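Chapter 6
Sorting and Folding at the Bed

6.1 Scope of the chapter

Chapter 5 dealt with washing and drying. The present chapter takes up the work that follows when clean, dry clothing has been carried back to the bedroom and has to be sorted, folded and put away. In most homes this is done on the bed. A bed offers a larger flat area than any table in the house, it stands near the closet, and it is free for most of the day. It also has drawbacks as a work surface. It is low, it is soft, and it usually has other things on it.

After working through the chapter the student should be able to prepare a bed for folding, sort a mixed load by weight and destination, fold a dark garment of soft cloth to a given width, and estimate the time needed for a load of known size. Hanging garments are covered in Chapter 7. Storage of bedding is covered in Chapter 9.

6.2 Terms used

Load: the clothing brought to the bed at one time. Exercises in this chapter assume a load of 36 pieces unless another figure is given.

Pile: unfolded clothing awaiting work.

Stack: folded clothing ready to be put away.

Working area: the part of the bed on which folding is done. It should be wide enough to lay out the largest garment in the load with the sleeves extended.

Return edge: the side of the bed nearest the closet or dresser. Stacks are built here.

The words pile and stack are often used interchangeably in everyday speech. They are kept apart in this book.

6.3 The bed as a work surface

A standard mattress with its cover places the work well below elbow height for most adults. The worker bends forward at the hips, and the strain increases with the reach. For this reason the working area is placed near the edge, and the pile is placed farther up the bed, where each garment is reached for only once. Lahtinen's bench trials, summarized in Appendix B, gave a preferred reach of no more than 93 centimeters from the front edge to the near side of the pile.

Softness matters less than is commonly supposed. A mattress gives under the hand, so a crease cannot be pressed as sharply as on a board. For knitwear and denim the difference is small. For shirts it is large enough that the Prernholm method (Section 6.7) moves the final fold to a hard surface.

The bedspread should be pulled flat before work begins. Wrinkles in the cover are carried into the lower layer of a thin garment. A pale cover has one further advantage: dark cloth stands out against it, and the outline of a sleeve or hem is easy to find. The reverse also holds. Lint from a fuzzy garment shows up more readily on dark cloth, so such garments are folded last, or at one side.

6.4 Clearing and placing

Pillows and blankets stay at the head of the bed. They need not be removed if the remaining length is sufficient. Bags are emptied, flattened and taken off the working area, as a light plastic bag slides under a garment and is folded in with it – a common source of lost time in student trials. Potted plants are moved to the floor or a sill if a sleeve could reach them.

Dark garments are sorted by weight before they are sorted by owner. Denim goes to the bottom of any stack. Metal buttons are turned inward so that they do not mark the garment above. Navy and black are easily confused in weak light, and the sort should be carried out near a window when possible. 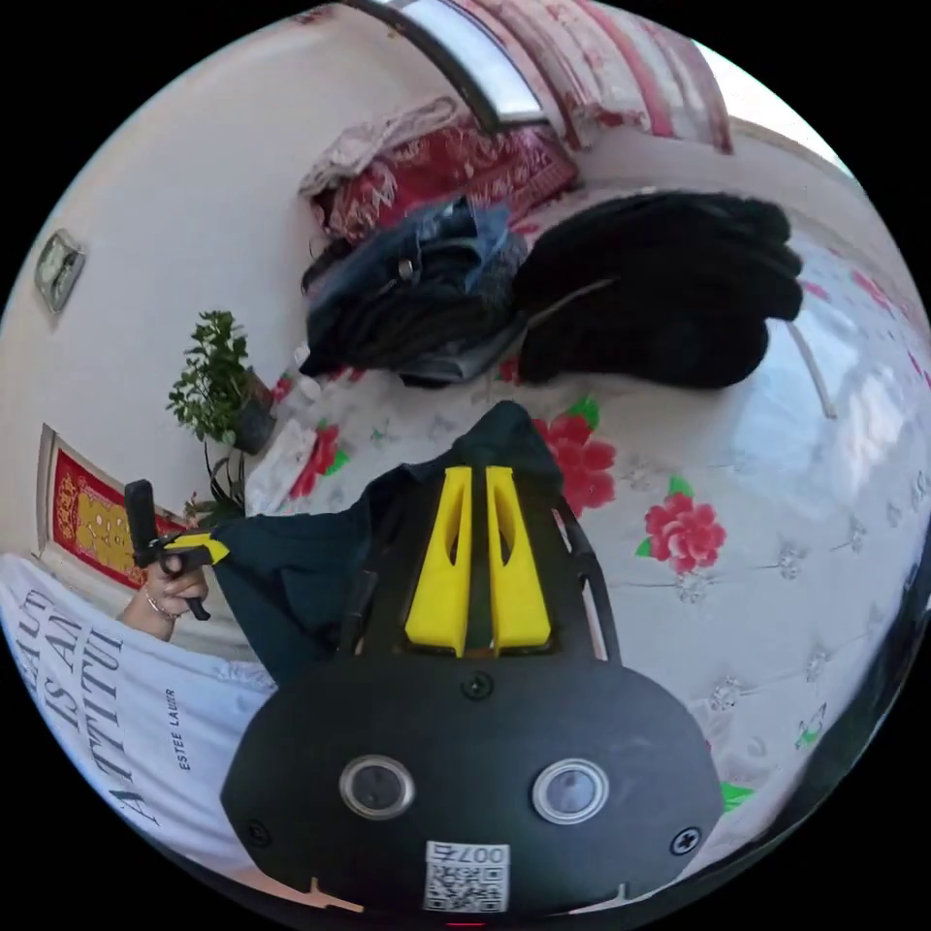 Figure 6.1. Dark clothing on a white bedspread with rose motifs. A navy cloth is in the near part of the bed; a denim jacket and a black fuzzy garment are in the pile farther up.

Bastien Vidal objects to this order of work. In his comments on the first edition he writes that sorting by weight makes sense for one person living alone, but that in a family of five the clothing has to be divided by owner at the start, or every stack is handled twice. He would keep weight as the second step and drop the rule altogether for loads under 12 pieces. The objection is a fair one for large households, and Exercise 6.4 asks the student to time both orders.

6.5 Estimating time

Let n be the number of pieces in the load and t the mean handling time per piece in seconds. The total time T is then

T = nt + c

where c is a fixed allowance for clearing the bed and carrying the stacks away. With t taken as 20 and c as 240, the standard load gives T = 960 seconds, or 16 minutes. Values of t for separate garment types are listed in Table 6.2. The table excludes socks, which are treated in Section 6.8.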